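Clotell Publishes Bench Rules for Two-Arm Robot Work

Posted in Automation, Workplace Standards
3 min read

Clotell has put out a set of working rules for benches where two robot arms share one table and handle household objects. The rules took effect in April at the group's own sites, and two other outfits, Lakov and Ventura, have said they will follow them.

The document is 30 pages long. Most of it deals with ordinary matters: how a table is set before a session, where cables may run, who is allowed to reach in and when, and what gets written down afterward. A smaller part covers stop buttons and speed limits, which were already in the older rules and have changed little.

Clotell said the new text was written after a review of 2,313 session logs from its benches. Of those, 73 recorded a stop that the person at the bench had not planned. The review sorted the stops by cause. Cable snags came first, followed by objects that had been set too near the table edge and then by people reaching across while the arms still had power. No injuries were recorded in the logs.

Under the new rules, every session starts with both arms drawn back toward the near corners and both grippers open. The operator looks over the table from the robot's side, checks each object against the session sheet, and only then enables motion. If anything is moved by hand after that point, the check starts over.
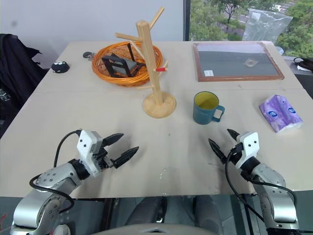 What the rules say about objects

The section on objects is the longest. It asks sites to use real household items as well as test blocks, and to mix shapes and materials. A ceramic mug, a woven basket, a mug tree with pegs and a soft pack of tissues each call for a different grip, and Clotell wants the session sheet to name the items one by one. "Assorted items" is no longer accepted as an entry.

Breakable pieces may be used, but the sheet has to mark them as breakable, and the first move toward one must be made at the low speed setting. If a piece chips or cracks, it comes off the table for good. The older rules let a site keep using chipped pieces if the damage was away from the grip point.

Items that stand upright get their own paragraph. Mug trees, bottles and similar things are to be nudged by hand before the session to see how easily they tip. Items placed inside other items, such as something sitting in a basket, are logged as a pair. Whoever reads the log later should be able to tell which one the arm was meant to pick up.

Cables and clothing

Arm cables must have enough slack for the full reach of the arm. The operator moves each arm slowly through its range once at the start of the day and watches the cable the whole way. Loops are allowed along the arm. A cable that hangs below the table has to stay clear of chair legs and feet.

Loose sleeves, lanyards and bracelets are barred within reach of the arms. Coats and bags may stay in the room but have to be outside the marked reach of both arms.

Records

Each site keeps its session sheets for two years. Unplanned stops go on a separate form, to be filled in before the next session starts. Clotell had considered letting operators file the form at the end of the shift, but dropped the idea when a trial at one site brought in several forms with the time left blank.

Cost and timing

Lakov said it will apply the rules to all of its benches by the end of the summer. Ventura is starting with its training room and has not set a date for the rest. Sarkomar, which runs a smaller number of benches, said it is still reading the text and has questions about the storage period for records.

Clotell puts the cost of changing over at $2,000 per bench, most of it for cable guides and floor marking. Sites that already mark the reach of their arms on the floor would pay less. Staff training is not part of that figure. The group plans a free half-day session for operators, held on a Saturday so that benches do not have to shut down during the work week.

Comments on the text can be sent to Clotell through its website until the next revision is drafted. The section on breakable items has drawn the most comments so far, and the group said the wording on chipped pieces may be made more detailed.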